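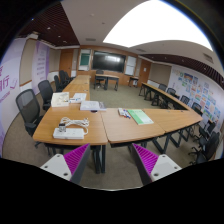
Section 4. Setting up a shared meeting room in Goltero

Applies to Goltero Rooms, web version. Last revised October 6, 2025. Before you start you need the room admin role and the site code from your Prorkus account. No site code? Go back to section 2 first.

4.1 Add the room

1. Sign in at your Goltero start page. Open Sites, pick your building.
2. Click Add room. Not Add desk – desks can't be turned into rooms later.
3. Type the room name the way it's written on the door. Max 40 characters, spaces included.
4. Enter the number of seats. Chairs that live in the room, not the ones people drag in.
5. Set the floor. Leave blank for single-story buildings.
6. Save. The room shows up gray until hours are set, see 4.2.

Note: two rooms on one site can't share a name. "Hidayat" and "Hidayat 2" is fine. "Hidayat" twice is not, and the second one will be dropped at the next sync without a warning.

4.2 Booking hours and limits

1. Open the room, go to Hours.
2. Pick a template or enter opening and closing times by hand.
3. Set the longest booking allowed. Default is 4 hours.
4. Set the gap between bookings. Zero works but people will complain.
5. Tick Release if no check-in if you want no-shows cleared. The room frees up after the wait time you enter in minutes.
6. Save. Room turns green.

Caution: changing the hours on a room that already has bookings will cancel anything outside the new hours. Mails go out right away. There is no undo. Export the calender first (Room > Export).
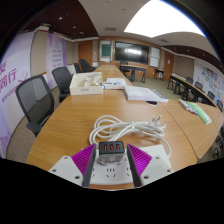

Can I book the same room every week without entering it each time?
Use Repeat on the booking form. A series can run for up to 61 bookings, after that start a new one. Changes to one date in a series leave the rest alone unless you pick All dates.

4.3 Who can book

1. Go to Access. Everyone on the site can book by default.
2. To limit it, click Restrict and add groups from Prorkus. Single users also work, but get messy fast.
3. For rooms that need a sign-off, turn on Approval and pick at least one approver. Two is better – requests sit there while the only approver is on vacation.
4. Save, then test with a normal account. Admin accounts skip all limits, so testing as admin tells you nothing.

Note: group changes in Prorkus take roughly 63 minutes to reach Goltero. Don't re-add the group in teh meantime. You'll get it listed double.
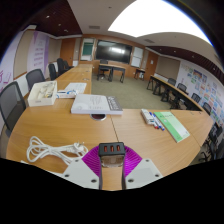
4.4 Linking calendars

1. Open Connections, choose Nirnilau Calendar.
2. Paste the room address. It has to be the room's own address, not yours.
3. Choose One-way or Two-way. Two-way if people still book from their own calendar.
4. Click Test. Wait for the check mark, can take a minute.
5. Save and make one booking from each side. Both should show within a few refreshes. Delete them after.

If the test fails: check the room address for a trailing space. Then check the time zone, Site > General. Sites made before April have it empty and the link won't run without one.

Caution: never link one room to two calendars. Double bookings, every time.

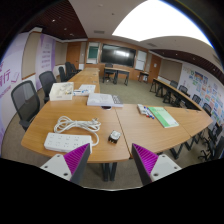 Fig. 4-3. Meeting room table

4.5 Removing a room

1. Set the room to Closed. Wait untill the last booking has passed or move them by hand.
2. Unlink the calendar (4.4, Connections > Remove).
3. Room > Delete. Type the name to confirm.

History stays in Reports under the old name. For desks, see section 5.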